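Gripper week, part two

So the Susora fingers finally went on the arm on Sunday, and I've been messing with them every evening. If you read the last post you'll remember I was pretty fed up with the Codimia suction cup. It was great on boxes and hopeless on anything with a rim, and most of what I want to pick up has a rim. Plates, mostly. I have a whole plan involving plates.

The swap took way longer than it should have. The bolt pattern on the Susora bracket matches fine, but the cable is thick and stiff and wants to go wherever it wants to go. I routed it twice, and the second time I gave it a big loose loop so the wrist could turn without yanking on it. Ugly, but it works!

What I like about flat, tapered fingers is that you can come in low. With the old rounded ones I had to grab from straight above, and then you're pinching the rim and hoping. Now I can tilt the wrist, slide along the table and try to get under the lip.
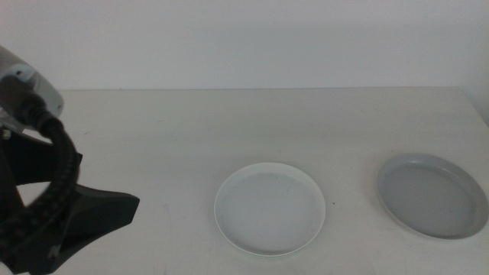
The catch is that low means really low. My first few tries were set a hair too high and the finger just pushed the plate along like a little snowplow (funny the first time). Too low and the arm leans on the table, the Trotimar controller gets upset about force and everything stops. I spent a whole evening on that one height setting and I'm still not totally happy with it.

I did keep score, because I know how I get when I've just spent money. Out of 178 tries with the Susora, 143 were clean lifts. The suction cup got 66 out of the same number. I used the same plates and the same starting spots for both, so I think that's fair — as fair as my spare room gets, anyway.

Speed is the part I'm less thrilled with. Anything faster than a crawl and the approach gets sloppy. I think that's the controller and my settings more than the fingers, but I haven't proved it yet.

Next up is a Nägeli gripper with softer pads, if I can find one used. New they're around 800 dollars and I'm not doing that to myself. If you've got one sitting in a drawer, send me a note!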